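I gave up my dishwasher in March. Well, it gave up on me first, with a noise like a bag of spoons going down a fire escape, and the repair guy in Vokville wanted more for the part than I paid for my first car. (My first car was $600 and had no reverse, so maybe that's a bad comparison.)

So now I wash dishes by hand, every night, and the thing I didn't expect is how much I listen to the radio. I hadn't really listened to the radio since I was a kid! We've got a little station out of Rukby that comes in fine in the kitchen and nowhere else in the house, and from eight to nine they run a call-in show where people try to identify songs from somebody humming them down the phone. It's terrible and I love it. Last Wednesday a man hummed the same six notes for what felt like a month and a woman called in from her truck and got it right away. I yelled. I had suds up to my elbows and I yelled.

The washing itself I'm still bad at. My neighbor Oleksandra Kostiuk came over, watched me for a minute, and took the sponge out of my hand. Glasses first, she says, then forks and spoons, then plates, and the greasy pans dead last, and you change the water before the pans no matter how lazy you feel. I'd been starting with the pans to get them over with and then wondering why my glasses looked like fog. She also made me turn the heat up, so I bought gloves, the long yellow kind, and I feel like a lab scientist.

I've been getting rid of stuff too. When a machine does it you'll use a fresh mug for every cup of coffee. I had 28 mugs. I boxed up most of them and took them to the thrift store on Bevan Street, then went back the next day and bought one of my own mugs back for 40 cents, the one with the goose on it. I have no regrets about the goose.

Plates I was stricter with. I kept the ones I like holding, and I've gotten fussy about color, which is new for me. I grew up with plain white everything and now I want my toast on something that looks like an Easter egg. Lavender is winning at the moment.

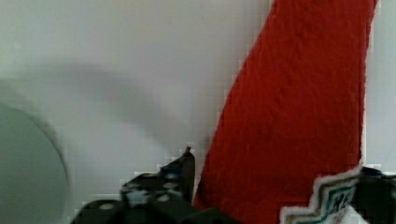
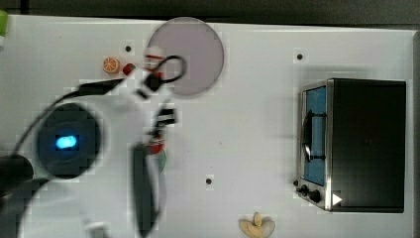
*— Wyn Ellis*

A new dishwasher is still on the list, somewhere after the gutters. My sister keeps texting me links to one that's on sale and I keep telling her I'll look at it on the weekend. Then it gets to be eight o'clock and somebody's humming at me from Rukby, and the sink's already full, so in I go.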